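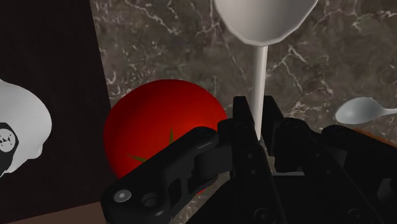 Wrist view in the simulator, ladle task, kitchen layout with the marble top.

September, notebook of the teleoperation bench, Tarnley room

Started 9:40. Task for today is the ladle: operator drives the arm by remote control, takes the ladle by the handle, lifts it, and puts it in the pot. All in simulation. The real arm in Stakley is not used this month.

Scene settings the same as last time, only the tomato was moved nearer to the ladle. Narayanan Thampi asked for this because he wants the operators to have something they must avoid. I think it is a good change, but it makes the first minutes slow. In the wrist view the left finger covers the lower part of the tomato, so the operator does not know how much space is left on that side. I touched it in three of my first attempts and it rolled away each time. After that I came in higher and turned the wrist before going down.

Demonstrations recorded: 59
Kept: 27
Thrown out: the rest, reasons in the shared sheet

The number kept is low. I was strict. I removed every one where I stopped in the middle for longer than two seconds, because in the last training the policy learned to stop also. It went over the handle and waited there, very politely, and never closed the fingers. Narayanan says we can cut the pauses by script and keep the demonstration. Maybe he is right. I would like to compare both ways before we decide, so please do not delete the thrown out files. They are in the folder "troltton_raw".

Notes on the control:

The hand controller drifts when I keep it still. Over one demonstration I do not see it, but after 6 or more without reset the gripper is rotated a little compared with my hand, and I begin to correct with my elbow. Reset after every five. I wrote this also on the paper by the monitor.

Scale of motion is now 0.5. With 1.0 I am faster but the last part before the grasp is bad. Trevor (the new input filter, for who has not read the September mail) helps with the shaking of the hand, but it adds a delay that I can feel. I had it on for the first half and off for the second half. My opinion is that off is better for the thin handle and on is better for lifting. It is not possible to switch it during a demonstration. I will ask if this can be done with the foot pedal.

The central plate of the gripper hides the lower end of the handle in this camera. When the fingers are near, I look at the wrist view only for left and right, and for the height I use the side camera. New operators look only at the wrist view and then they go too low. In the instructions we should say this in the first paragraph, now it is on page two.

14:15, after lunch. Simulator closed itself one time while saving. The demonstration was lost but the file before it is good, I opened it and checked. Log is copied to the same folder.

Tried also some with the left hand, for curiosity. Very bad, not recorded.

The target for this task is 1,000 kept demonstrations over all operators. With my speed of today this is not realistic, so we need more people or less strict rules. I prefer more people.

To do:
- compare cut pauses against strict selection, same number of demonstrations in both
- ask about the pedal for the filter
- move the side camera note to the first paragraph of the instructions
- put the spoon farther from the right finger in the next layout, I want one version where only the tomato is near
- check if the friction of the ladle handle is the same value as in the older scene, it slides more than I remember

Stopped 16:30. Controller is charging on the shelf.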